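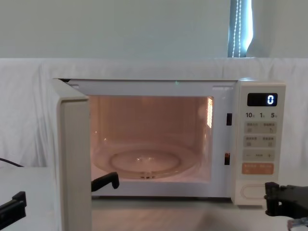

Kestent 문열림 경보기는 제가 우리 가게에서 제일 자주 권하는 물건이에요. 교회나 성당, 회당, 작은 도서관처럼 낮에는 누구나 드나들고 밤에는 텅 비는 건물에 딱 맞거든요. 원리는 별것 없어요. 문틀에 본체, 문짝에 자석을 붙여 두고 둘 사이가 벌어지면 소리와 불빛으로 알려 줍니다. 위 사진의 흰 전자레인지처럼 문이 활짝 열려 있고 안쪽이 주황빛으로 환하면 누가 봐도 열린 줄 알죠. 그런데 건물 뒷문은 그렇지가 않아요. 복도 끝에서 손가락 두 마디쯤 벌어져 있으면 코앞까지 가야 보이니까요. 본체 아래쪽 주황색 표시등은 그래서 달려 있고, 어두운 복도에서 정말 잘 보여요!

경보음은 최대 110dB입니다. 처음 켜 보시는 분은 꼭 귀에서 멀리 두세요(저는 계산대에서 얼굴 앞에 들고 눌렀다가 한참 멍했어요). 음량은 세 단계이고, 예배나 행사 중에는 '조용히' 모드로 돌려서 불빛만 깜박이게 할 수도 있어요. 늦게 들어오는 분들 때문에 매번 삑삑거리면 결국 전원을 꺼 버리게 되잖아요. 저는 이 모드 하나 때문에 Ploltasus 제품에서 갈아탔습니다. Ploltasus도 튼튼하긴 한데 소리를 끄면 불까지 같이 꺼져요.

수신기 하나에 문을 일곱 개까지 등록할 수 있고, 어느 문이 열렸는지 번호로 떠요. 이름은 직접 못 넣으니 번호표를 수신기 옆에 붙여 두시면 편합니다. 건전지는 하루 종일 여닫는 정문 기준으로 6개월 정도 갔고, 잘 안 쓰는 뒷문은 아직 한 번도 안 갈았네요.

아쉬운 점도 적을게요. 철문에는 기본 양면테이프가 약합니다. Tillman 나사 받침을 따로 사서 다는 쪽이 훨씬 든든해요. 그리고 이건 문이 열렸다고 알려 주는 물건이지 신고까지 해 주는 장비는 아니에요. 비상 호출까지 필요하시면 Clerninow 호출 버튼을 같이 보세요. 수신기가 달라서 콘센트는 두 자리가 필요합니다.

설치 자리를 고를 때는 Tobias Marchetti 씨가 쓴 안내문을 많이 참고했어요. 비상구에 달 때 손잡이나 걸쇠를 가리지 말라는 대목은 꼭 읽어 보셨으면 해요. 안내문은 상자 안에 한 부씩 넣어 드립니다.

구성품: 본체, 자석, 수신기, 양면테이프, 건전지
색상: 흰색, 회색
추가 본체는 낱개로도 팔아요. 10월 입고분부터는 자석이 조금 얇아졌는데 예전 본체와도 잘 맞습니다. 문 폭이 유난히 넓거나 양쪽으로 열리는 문이라면 주문 전에 사진 한 장 보내 주세요, 제가 보고 답장 드릴게요.

장비 > 건물 안전 > 출입문 > 문열림 경보기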